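Journal archive > Household Materials > Tableware in Shared Kitchens > Section 3

3. Storage and rim wear in mixed tableware

3.1 Households and procedure

Wear on domestic tableware is usually attributed to cutlery and to washing. Storage has received less attention, although in small kitchens the same pieces are lifted, stacked and set down several times a day. Stojanovska and Stojanović proposed that contact between unlike pieces in a stack accounts for a good part of the damage seen at the rim. The present section tests that proposal in shared kitchens in Rodham.

We followed 12 households over 16 weeks. Each household kept its own tableware and its usual habits, except that half were asked to store bowls and plates apart. The remainder stacked them as they wished. Rims were examined under a hand lens at the start, at the midpoint and at the end, always by the same two examiners, who did not know which storage rule the household had been given. Marks were graded on the Kustar scale, which separates surface scuffing from loss of glaze and loss of glaze from chipping.

Pieces with printed borders were graded separately from plain ones. Print near the rim makes light scuffing harder to judge, and the examiners disagreed more often on such pieces. Where they disagreed, the lower grade was entered. Figure 2 shows a plain bowl with a dark rim line and a plate with a printed border.

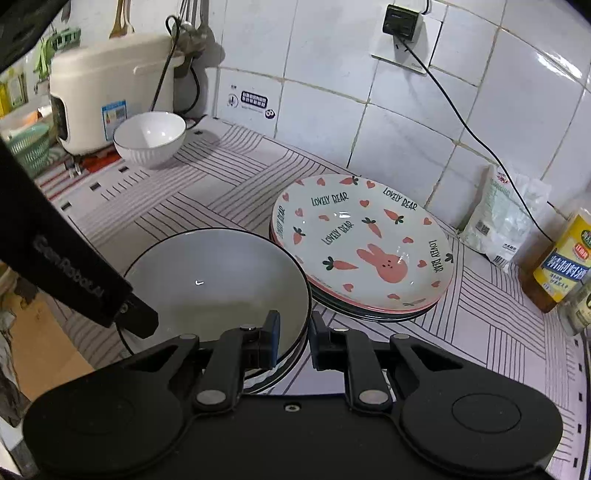 Figure 2. Bowl and decorated plate on a kitchen counter.

Does storing bowls apart from plates reduce wear at the rim? In the households we followed it reduced scuffing on the bowls, while chipping was much the same under both rules.

The difference in scuffing was already present at the midpoint and did not widen much afterwards. We take this to mean that the early marks come from the highest points of the rim, which wear flat and then make a broader contact. Fuchs reported a similar levelling in stoneware, though with heavier pieces and a shorter period of use.

Chipping followed another pattern. Most chips were recorded in households where the drying rack stood beside the tap, whatever the storage rule. The Flellier survey did not ask where racks were placed, so no direct comparison can be made with its results. Two households replaced their racks during the study and were left out of this part of the analysis.

Contact: Editorial Office, Rodham | Copyright the authors | Back to top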